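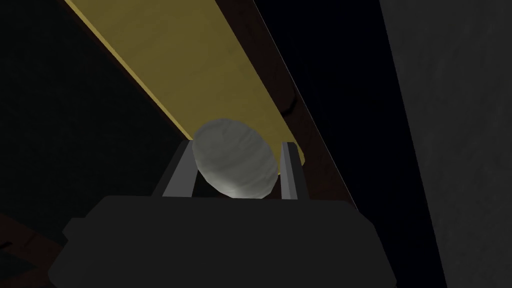
Jeanie Dow wrote to me last month asking how on earth I get my scanned pencil drawings into vector shapes without them turning into ten thousand little crumbs, and could I please write it down somewhere she can find it again. So, Jeanie, this one's for you (and for me, because I forget my own settings every single time).

I do the tracing in Herum these days. I was on Jeteo for years and I still like its pen tool better, but the trace panel in Herum has a proper smoothing slider and Jeteo only ever gave me three presets, all of them too fussy for pencil. If you only work with ink you may never notice.

First, the scan. I used to scan in color and fix it later. Don't! Gray, high resolution, no automatic sharpening. The sharpening is what makes those crumbs, it finds every bit of paper grain and gives it an edge. Then I open the levels and drag the white point in until the paper goes clean, and stop as soon as my lightest lines start to thin out. I usually go a little too far and have to come back.

Now the trace. My threshold is 55 and smoothing is 17, and that's what I start with for soft pencil on cartridge paper. For a harder pencil I bring the threshold up a touch. There's also a box called "ignore specks," which I set to 5, and I'm pretty sure that one little box has saved me whole evenings of clicking and deleting.

The drawing I tried it on again this morning was the old fishing boat with all the ropes, and with the specks box off I got 1,207 separate shapes. Twelve hundred and seven! My laptop fan came on. With the box ticked I could select the hull and the mast and move them without waiting for the screen to catch up, and the ropes still looked like ropes.

One thing I got wrong for a long time: I traced everything in one go. Now I trace the outlines first, lock that layer, and then do the shading from a second copy of the scan with the threshold much higher. Two layers, two colors if you want them. It means you can pull the shading back to a soft gray and leave the outlines dark, and it prints so much nicer that way.

Sivaprasad Kartha left a comment on my brush post saying he skips the smoothing completely and runs the "simplify path" command afterward. I gave it a go. It keeps more of the wobble in the line, which I love, but it rounded off all my corners and the cabin windows ended up looking like soap bars. Maybe I had it too strong? Sivaprasad, if you're reading, tell me your number.

For export I go to SVG with "flatten transforms" on. If you leave it off, the Stesenport print service shifts everything over to the left, and I have a stack of greeting cards with half a lighthouse on them to prove it. PDF works fine there too but the file is bigger.

I also had a question about whether the free Admasu plugin does the same job. I tried it in October and it crashed on anything larger than a postcard, so I gave up, but there may be a newer version by now. If somebody has it running, leave me a comment with your settings and I'll try it on the boat.

Next up I want to redo my paper textures, half of them are far too small for the way I work now.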